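Call for Participants: Writing Every Day, and What It Does for Us
Pruddale Center for Writing and Health

Do you fill notebooks faster than you can buy them? Do you get a little restless on days when you haven't put anything on paper? If so, we would dearly love to hear from you.

We are looking for 200 adults who write nearly every day, whether that means diaries, letters, poems, long lists or a novel that has been going since high school. You don't need to be published, and you don't need to think of yourself as a writer at all. We want to learn how the habit sits alongside sleep, mood and the rest of a busy life – and we promise no one is going to grade your spelling.

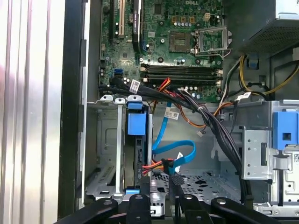 An open desktop computer with its Dell board showing.

Taking part means filling out a short set of questions each evening for 63 days, starting in September, plus two friendly conversations with Deirdre Sheehan or Mairéad McGrath, either by phone or at our rooms in the Tierney Building. You may share a few pages of your writing if you like, but please don't feel you have to. Everything you tell us is kept private, and you can stop whenever you wish.

You should be 18 or older and comfortable reading and writing in English. People who are seeing a counselor or taking medicine for their mood are very welcome too – just mention it when we first talk, so that we can plan things with you.

Everyone who finishes will receive a $362 payment and, later on, a plain-language copy of what we learned.

To sign up, call the center and ask for the Anine Study, or drop a note at the front desk in Room 1000.

Posted June 13, 2023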